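4.3 Sharing a bench with the Paltis arm

Read this section before your first shift on an assisted bench. The sales sheet from Iltar says the arm "frees the operator for skilled work." At Sollodden it has mostly moved the work around, so the steps below go by what operators there do and leave the sales sheet out of it.

1. Log in at the bench panel and wait for the green light. If it stays amber, call your lead. Do not restart the controller yourself.

2. Agree with your lead who opens and closes lids. On our benches this is still a two-handed job for a person. The arm was supposed to take it over by June and has not.

3. Set the pace to 2 for your first week. The default is higher and suits the arm better than it suits you.

4. Keep your hands on your own side while the gripper is closing. If you have to reach across, press HOLD first.

5. When the gripper drops or misses a part, press HOLD, clear the part and enter code 323. Enter it every time, even for small misses. Unlogged misses show up in the monthly report as operator delay.

6. At the end of the shift, write your finished units on the paper sheet as well as on the panel. The two totals do not always agree.

CAUTION: HOLD stops movement but does not open the fingers. Never pull a part out of a closed gripper. Use RELEASE, and keep your other hand clear.

NOTE: The panel shows a target of 130 units per shift. That figure came from a Vakulenko trial with no rework and no breaks. Treat it as a guess – your lead has been told to do the same.

NOTE: Staffing on assisted benches is not settled. If you are asked to cover two benches at once, ask for it in writing.

Allow a few weeks before you judge the arm either way. Some operators like having a part held for them, and others find they spend the time waiting.

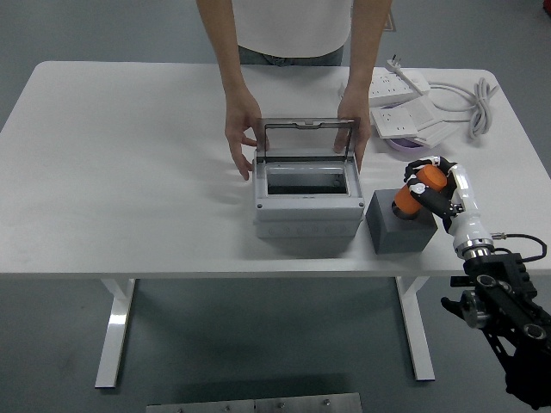
Complaints about pace or staffing go on form 795, and the form stays at the bench.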